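Vurnska pushes Bolero 2 planner update to its drawer-picking robots

Vurnska put out the second release of its Bolero motion planner Friday morning, and the big change is in how the arms deal with drawers. Old version planned the reach once and stuck to it. The new one replans while the arm is moving, using whatever the head camera sees at that moment.

Matters most for medical carts, where the drawers are shallow and the boxes come in every size. "Our worst case was always the lip of the drawer," said Pouran Jalali, who leads planning at the company. "Hand comes in low, wrist clips the edge, whole run stops. We were losing half our mornings to it."

The release also reworks the grasp picker. Boxes lying on their side used to get matched to the wrong template, and small bottles got skipped alltogether. Both are now handled by one model trained on 3,000 labeled drawer views, up from 1,351 in the last build.

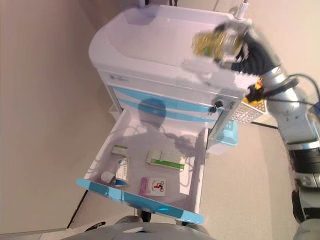
A robot hand holds an item over the top of a medical cart, with the drawer open below.

Shadows were another headache. The robot leans in, its own shadow drops across the drawer, and the old depth filter would read the dark patch as an obstacle. Guoqing Han rewrote that filter over the summer. It now takes the arm pose from the controller and masks out the part of the view where a shadow should fall. Adds 31 milliseconds per cycle, which Han called "fine, not great."

Not fixed yet: cables. Loose cords near a cart still throw off the base planner sometimes and the robot will sit and wait for an operator. Jalali said a patch is in testing but wouldnt give a date.

Existing users get the update through the Korley console. Config files from the first version have to be converted, the script is in the tools folder. Shahram Zamani is running the support queue for anyone who gets stuck.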